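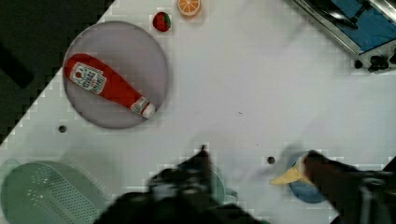 Fig. 3. Toy ketchup bottle on the grey plate, with the strawberry and orange slice beyond it.

Laying the Table: a Play Kitchen Project
Pak-hei Mok and Siu-fong Man, supervised by Cledwyn Vaughan

Our question was modest: which toy foods do people think belong on a plate? Siu-fong held that ketchup is a condiment and has no business being served as a main course. I took the opposite side, mostly out of loyalty to the bottle, which with its red body, white cap and label is the most convincing thing we own.

We worked on a plain white table with the toy stove in one corner. Its blue top looks cheerful and cooks nothing. Each person was given 4 minutes to set out a meal. Fruit did badly – the strawberry was left beside the plate far more often than on it.

Ka-ming Fang thought the plate was too big for the food. We agree, and will try a smaller one in August.

Filed under: Student Projects, Play and Home

Search reports Go

Contact | © 2018 Werken | Back to top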